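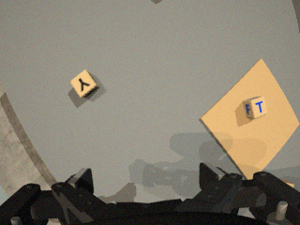 Y, at an angle.

My grandfather played Scrabble the way other men drove in snow, slowly and with a lot of muttering. He had emigrated at nineteen with a suitcase and a dictionary, and he considered the dictionary the better purchase. I inherited it last January. It weighs as much as a ham and it has pencil marks next to every word he ever lost an argument over.

I bring this up because I have gone back to playing word games with other people, in person, after years of doing it on a phone while pretending to listen to things. There is a group that meets above Szulc, the bakery with the bad parking. I was told it was casual. I have since learned that "casual" means they let you hang up your coat first.

My first opponent was Leandro Vidal, a very polite man who drives a delivery van and who beat me by so much that he offered to stop keeping score. He opened with a word I was sure was a kind of fish. It was a kind of hat. I challenged it, lost my turn, and spent the rest of the game with seven tiles that would have made a decent eye chart. He told me not to worry, everybody's first night is like that. Rodrigo Miranda, at the next table, said his wasn't.

So I decided to study, which I recommend to anyone who feels they have too much self-respect. There are 1,384 words in the notebook I started, all copied out by hand, and I could use maybe 100 of them in front of a stranger. The rest I know the way I know the neighbors. I recognize them when I see them and I couldn't tell you a thing about them.

The trouble with learning words for a game is that the meanings come off. I can tell you a word is good, and where it likes to sit, and what you can hang off the end of it. My grandfather would have hated this. He thought you had no business playing a word you couldn't use in a letter to your sister. He once refused to put down a winning play because he had never met the animal in question. We argued about it through dessert, and then through the drive home, and I'm still right.
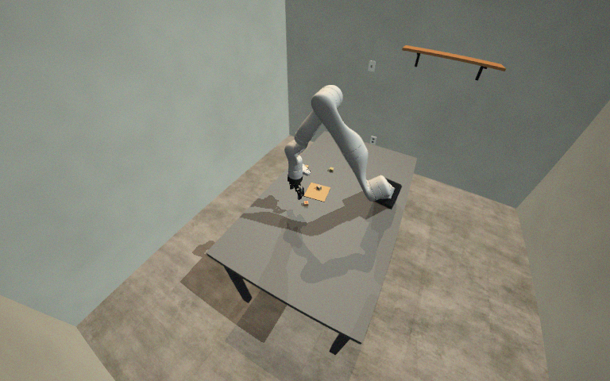 Reach, in the plain physical sense, is the part of the game I had forgotten. On a phone the letters come to you. At a real table the one square you need is always on the far side, past your opponent's coffee, and you have to get there without knocking anybody's word into the next row. There's a right way to do it, I've decided, which is up and over in a high arch, like that white arm, and then down with just the fingertips. I go in low with my sleeve. In my third game I took out two words and a pencil, and we had to rebuild the whole corner from memory, mine being the one nobody trusted.

I've started wearing short sleeves. Leandro noticed, and said it was a sign of commitment. My wife also noticed and asked if I was feeling all right.

Anyway, the result so far is three wins, one of them against a man who had to leave early to move his car. I'm counting it. I wrote the deciding word in the back of my grandfather's dictionary, in pencil, with a small mark next to it, and then I looked it up. It's a shallow dish. I have written to my sister to tell her I own one.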